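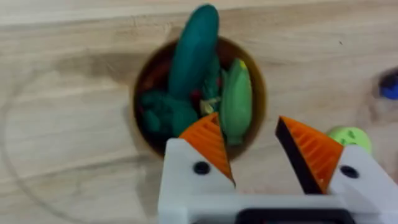 By the time the new records system reached the clinic at Faltmont, Minttu Koivisto had been told so many times that it would change her life that she had begun to feel rather nervous about it, because she was quite fond of her life as it was.

It was called Bridix. It had cost a great deal more than it was meant to, and then a bit more again, and the hospital in town had already been using it since January, with results that depended very much on whom you asked. Faltmont was to be the last of the small clinics to go over, and Esko Leinonen had come out on the early bus with a laptop, a packed lunch and a folder of printed instructions he seemed faintly ashamed of.

"It's all on the screen, really," he said, putting the folder down on her desk. "But people do like paper."

"I like paper very much," said Minttu, and moved her tea so that he could sit down.

She had run the front desk for 13 years under the old system, which was called Drandideck and was the colour of pond water. You had to press the same key twice to open anything and hold your breath while it saved. But she knew its moods, and over the years she had filled it with all sorts of things it had never been built to hold. There was a box at the bottom of every patient's page marked Other, and into Other she had put whatever seemed to her worth knowing. Likes to be rung after lunch. Hard of hearing on the left, so sit her by the window. Do not mention the brother.

Esko set things going and the two of them watched a green bar creep along. There were 973 patients on the books, and each one went past as a line of small grey type, surname first, so that it was a little like standing at the church door after a wedding and nodding to everybody as they came out.

"Oh, there's old Manninen," said Minttu. "He's been dead for years. I never had the heart."

"It'll bring him over as well," said Esko. "It brings everybody."

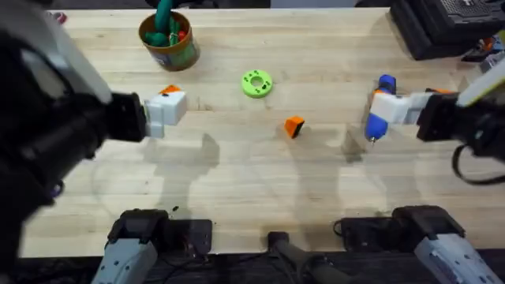
They ate their sandwiches while it worked, and she gave him one of her buns, and he told her about the hospital, where the porters had been sent on the wrong training day and had learned how to order blood tests. She laughed so much at this that she had to take off her glasses. Then the bar stopped, and a message came up in a yellow box.

"What does it want?" she asked.

Esko leaned in. "It says there are 140 notes that are too long for the field. It wants to know if it can trim them."

"Trim them where?"

"At the end, I should think. It just takes what fits."

Minttu put her glasses back on and asked him to show her one. He opened the first in the list, and it was Mrs Manninen's, and it went on for almost a page. It had the dog in it, and the bad winter, and the name of the daughter in Oulu with both her telephone numbers, and right at the very end, where it would be the first thing to go, it said: she will tell you she is fine, ask her again.

Esko read it through, and then he scrolled back up and read it a second time, more slowly. The cursor blinked in the yellow box. Outside, the midday bus came up the hill, the one he had meant to catch home, and stood for a while with its engine running.

"I could do them by hand," he said. "There's another place they can go, if you split them up. It's only that somebody has to sit and do it."

"Is it a long job?"

"It's quite a long job, yes."

She was already up and filling the kettle. When she came back he had taken off his jacket and hung it on the chair, and had pressed No, and was asking her whether the dog was still alive.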